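Zwei Handgreifer zeitlich abgleichen: Versatz bestimmen und Aufnahmen zusammenführen

Stand: Gona 3, Auswertung auf dem Laborrechner
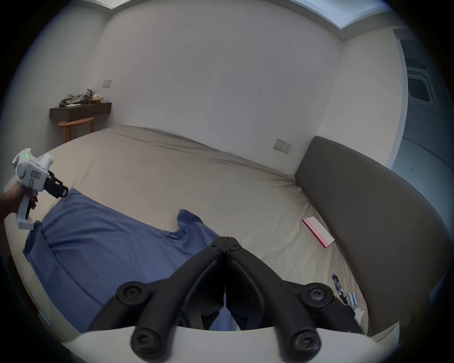

Sânziana Matei fragte nach der ersten Fassung dieser Anleitung, ob man sich den Abgleich nicht sparen könne, wenn beide Rechner ihre Uhr ohnehin über das Netz stellen. Für die groben Zeitmarken reicht das. Für das Training einer zweihändigen Steuerung reicht es nicht, denn die Verzögerung zwischen Belichtung und Zeitstempel ist bei jedem Gerät eine andere und bleibt auch bei gleicher Uhrzeit bestehen.

Voraussetzungen

Zwei Aufnahmen aus derselben Sitzung, links und rechts, jeweils mit Video, IMU-Daten und Öffnungsweite der Finger. Die Sitzung muss mit der Klappsequenz beginnen: beide Greifer dreimal kurz nacheinander schließen, und zwar so, dass jeder den anderen im Bild hat. Fehlt die Sequenz, weiter bei Schritt 4.

Schritt 1: Daten einlesen

Ordner der Sitzung in Gona öffnen und „Paar anlegen“ wählen. Das Programm erkennt links und rechts am Eintrag „side“ in der Kopfdatei. Steht dort zweimal derselbe Wert, von Hand ändern und neu laden.

Schritt 2: Groben Versatz schätzen

Unter „Sync“ die Öffnungsweite als Signal einstellen, Suchfenster 3,000 s. Gona legt beide Kurven übereinander und verschiebt die rechte, bis die Korrelation am höchsten ist. Die drei Zacken am Anfang müssen danach deckungsgleich sein. Liegt nur eine Zacke richtig, hat die Suche ein falsches Maximum erwischt; dann das Fenster verkleinern und wiederholen.

Schritt 3: Feinabgleich über das Bild

Jetzt im linken Video das Einzelbild suchen, in dem sich die Finger des rechten Greifers gerade berühren, und mit dem Nullpunkt der rechten Öffnungsweite vergleichen. Umgekehrt ebenso. Bei uns kamen 34 ms heraus. Den Wert in das Feld „offset_ms“ eintragen, Vorzeichen beachten: positiv heißt, rechts läuft nach.

Schritt 4: Ohne Klappsequenz

Als Signal den Betrag der Winkelgeschwindigkeit nehmen und einen Abschnitt wählen, in dem beide Hände dasselbe Tuch ziehen oder ausschlagen. Mindestens 20 s, sonst schwankt das Ergebnis zu stark.

Schritt 5: Prüfen und exportieren

Die Restabweichung steht unten im Protokoll. Alles über 35 ms verwerfen. Beim Export „gemeinsame Zeitbasis“ anhaken, sonst schreibt Gona die alten Stempel wieder in die Datei.

Bekannter Fehler: Nach einem Akkuwechsel zählt der Zähler von vorn. Solche Sitzungen vor Schritt 1 an der Lücke teilen und beide Hälften einzeln abgleichen. Ein Skript dafür liegt von Luuk Van Dijk im Ordner tools.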